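The water quality laboratory at Wetbridge handles samples from 103 household tanks and bores across the district, most of them on properties beyond the reach of the town supply. Its senior analyst has worked there for 12 years and agreed to talk about what rural owners get wrong when they send in water for testing.

The commonest fault, she says, is the bottle. "People rinse out a juice container and fill that. We can't report a bacterial count on it. The result tells you about the container as much as the tank."

The laboratory supplies sterile bottles at the front counter and through the rural store in Furport. Each holds a small amount of sodium thiosulphate, which neutralises any chlorine. Owners sometimes take the powder for dirt and wash it out.

Timing is the second fault. A sample for E. coli should be kept cold and reach the bench within a day. "I'd sooner have it at nine in the morning, drawn at seven, than something that sat in a ute overnight," she says. Samples for metals are more forgiving, provided they are acidified on arrival.

She is less worried about colour than most callers are. Brown water after rain is usually tannin from leaf litter in the gutters. Lead flashing on older roofs concerns her more, as do bores drawing from the shallow aquifer near Szalai, where one result last April came back with a hardness of 357 milligrams per litre.

"That's not a health problem. It will ruin a kettle and scale up a hot water service, and the owner ought to know before buying a new one."

Asked about filters, she declines to recommend a brand. A carbon cartridge improves taste and removes some organic compounds — it does not disinfect. Ultraviolet units do, but only if the water going in is clear and the lamp is replaced on schedule. The Wunudska landcare newsletter prints a maintenance table each autumn that she considers sound.

Her own tank is tested twice a year. She empties the first-flush diverter after every decent fall and has the sludge pumped out when it reaches the level of the outlet.
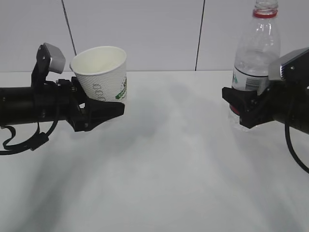

Comments

tankhand
Does the thiosulphate matter if we don't chlorinate? We're rainwater only.

creekside12
Doesn't matter for you, but leave it in. It won't affect the count.

Bore owner, Szalai
Can confirm the kettle.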